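Teleop diary, Saturday night

My shoulders hurt and it isn't even from anything impressive.

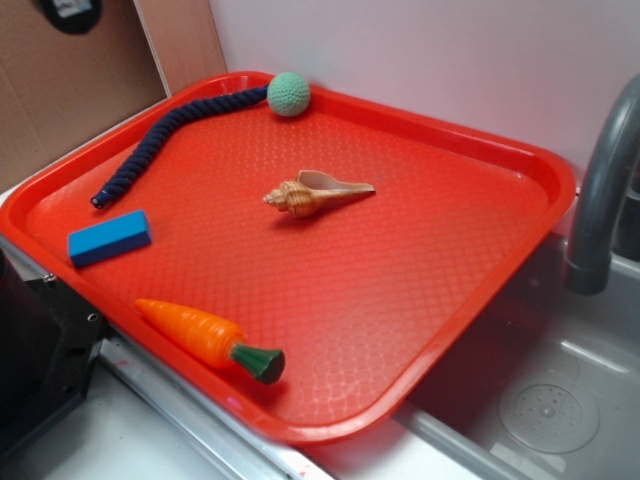

So today was the first full day of Faisal's plan, where we each take a shift driving the arm by hand and try to get to 300 good demos before the end of November. I said yes to the morning shift because I am a fool who thinks he is a morning person. I had coffee at seven, sat down with the controller at eight, and by nine I had already thrown out more runs than I'd kept.

The thing about teaching by remote control is that all your bad habits go straight in. I wiggle. I didn't know that about myself! Every time I get close to something I do this little left-right shimmy before I commit, and when Faisal played my runs back he laughed so hard he had to put his sandwich down. He made me do five in a row with no shimmy, just down, close, up, and it felt like signing my name with the wrong hand. But they did look better. Much smoother.

The shell is my enemy. I come in from above, I think I've got it, and it rolls over on me like a sleepy cat. The best luck I had was going across the fat part of it, slowly, and not squeezing until I was really sure. The carrot is easy and I love the carrot. The blue block is fine as long as you turn the wrist to match it, and I kept forgetting to turn the wrist (there's a knob for that, it's under my left thumb, I know exactly where it is and I still forget). The rope I can't decide about. Faisal says always go for the middle. I say go for an end, so you can see what you're doing. We agreed to each do it our own way for now and see what the policy makes of it, and then we argued about that too, all through lunch.

Working next to the sink is making me twitchy, I have to say. I had one horrible moment with the green ball where I let go too early and watched it head right over the rim. It went in and sat on the drain looking pleased with itself. Run deleted. Faisal wants to keep a few of those as recoveries, so maybe I shouldn't have been so quick on the button, but I was embarrassed.

After lunch we swapped and I did the resets, which means moving everything to new spots between runs and calling out "clear" like I'm in a hospital show. It's dull but I got into a rhythm with the radio on. I tried to be mean about it -- rope near the back, carrot right up by the front rim, that sort of thing -- and he got me back by asking for the same mean layout again when it was my turn to drive.

We also tried the other way for a bit, where you switch the motors to soft and just take the arm by the wrist and walk it through. I liked that so much more! You can feel when it's about to bump. The trouble is your own hand ends up all over the video, so it's controller only from here on, boo.

Final count was around 200 between us, and I'd guess a third of mine have a shimmy in them somewhere. Faisal is going to go through and mark them tomorrow. I offered to help and he said no a bit too fast.

Must remember: charge the controller, lower the chair, trim my thumbnail. And ask if I can have afternoons next time.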